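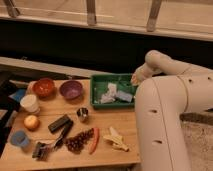 moss_ladle: I would start with the brush. Whatever system you choose for the rest, a brush should not live next to grapes. My mother had this rule and I keep it also.

Sultgate Home Board > Kitchen and Dining > One table for everything, how do you divide it?

tinroof44 (thread starter)
28 Jul 2024

Thank you, moss_ladle, you were faster than my explanation. We have only one table, and it must serve for breakfast, for the fruit, for combing hair in the morning and for the things which have no place yet. The shelf above the sink is 40 cm long and it is already full with plates. I want to keep the two bowls, the purple one and the red-orange one, at the back, and the green tray at the right side. The question is what should go inside of them. At the moment the grapes lie directly on the wood, and the bowls stand behind them and do no work.

I don't want to buy new boxes. Drustach has a drawer set that my sister likes very much, but it needs a wall, and my walls are taken.

Re: One table for everything
pebble_and_rye

Fruit in the red-orange bowl, vegetables in the purple one, finished. Two bowls and two kinds of food, I don't see the difficulty. The tray can take cloths and sponges.

Re: One table for everything
moss_ladle

I disagree a little. Grapes in a deep bowl become soft at the bottom, because the upper ones press on them. I would put the grapes in the tray, on a clean cloth, and use one of the bowls for small things. Cups can go upside down on a folded towel.

Re: One table for everything
pebble_and_rye

But then where does the sponge go? You can't have the sponge and the grapes in the same tray. That is worse than the brush!

Re: One table for everything
tinroof44

I tried to think about it from the side of the cups. The white one is used every day, so it stays at the left near the bowls, where my hand finds it. The small metal cup is for the egg, and it can go to the shelf if I make the plates a little tighter. For the tray I am still not decided – it is the only thing with a flat bottom and sides, so everybody in the house throws things in it. 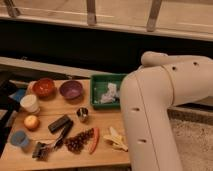
Re: One table for everything
oat_harbor

I have read all of this with interest, we are four people with one table too. My opinion is that the tray is in the right place and you should give it one job only. With us it is "wet things". Sponge, dishcloth, bottle brush. We wash it every evening and in the morning it is dry again.

For the wood: please be careful with fruit lying on it. Peaches left a ring on ours in August, and I needed two layers of Rivimitz oil and 10 days of patience until it was gone. Now all fruit goes in a bowl, soft or not soft.

Re: One table for everything
pebble_and_rye

Thank you, oat_harbor, this is what I wanted to say. Bowl for fruit.

Re: One table for everything
moss_ladle

Fine, but a wide bowl then, and the grapes on top. The purple one looks wider to me. The deep one can take onions and carrots, they don't mind to be pressed.

Re: One table for everything
tinroof44

This I can accept. So: grapes and other fruit in the purple, vegetables in the red-orange, wet things in the tray. The brush is the last problem. It always comes back to the front of the table, I don't know how, and the black thing beside it comes too. 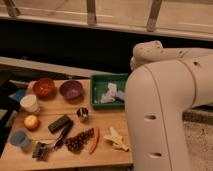 Re: One table for everything
oat_harbor

A hook! Karabulut sells a flat one with a sticky back. Put it on the inside of a cupboard door, at the height of the shortest person. If the handle has no hole, tie a loop of string on it. Ours has held for nearly 44 weeks.

Re: One table for everything
pebble_and_rye

Sticky hooks fall down in a kitchen with steam. I would use a screw.

Re: One table for everything
tinroof44

I rent, so no screws. I will try the sticky one in the hallway, where there is no steam, and write here how it goes.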